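07/10/2025 - Madley room, fruit + tableware props

Second go at the prop list for the table. Lemon on the pink plate first, rest after lunch.
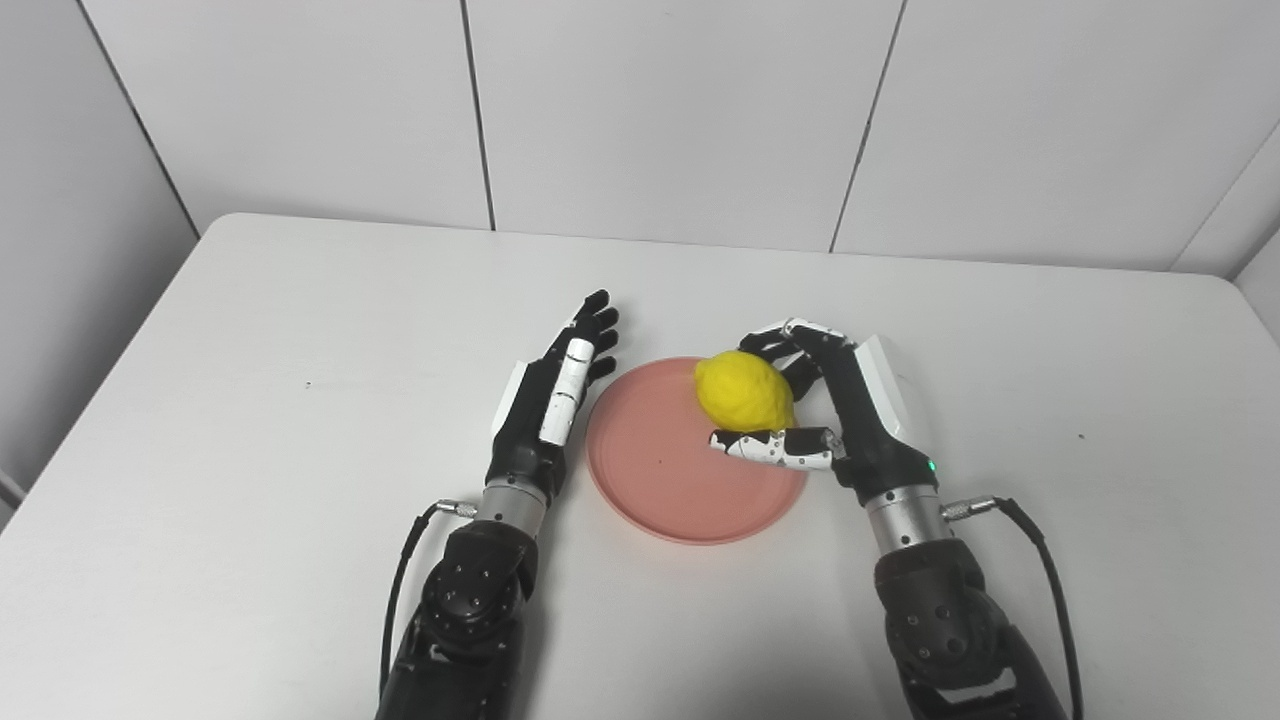
Walter wants the lemons swapped for new ones every week, says they go soft underneath before it shows on top and the weight drifts. Fine by me but who's buying. Bernadette: get unwaxed, the waxed ones slide on that plate.

Weighed this mornings lemon, 141 g. Plate 35 g. Wrote both on the lid of the prop box, marker smudged, redo.

Plate notes. Raised rim is good, fruit stays put if you nudge it. Shallow enough to get under the lemon from the side. Small dark mark near the middle, tried dish soap on one like it in May and it didnt shift, so leaving it. Color is nice against the white top, yellow shows up well too.

Table: wipe with the damp cloth only, NOT the Zimivard spray, leaves a film and then everything skates. Svenja has the cloths.

To get
- lemons, small bag, unwaxed
- one lime, one orange (Ailbhe asked for a pear, maybe)
- spare plate same pink, Rocha had them last time, order no. 1183
- new marker

Old lemons go in the compost bin by the stairs, not the desk bin pls. Fruit flies again.

Lunch. Lime after, then teh orange if Eimear brings one back.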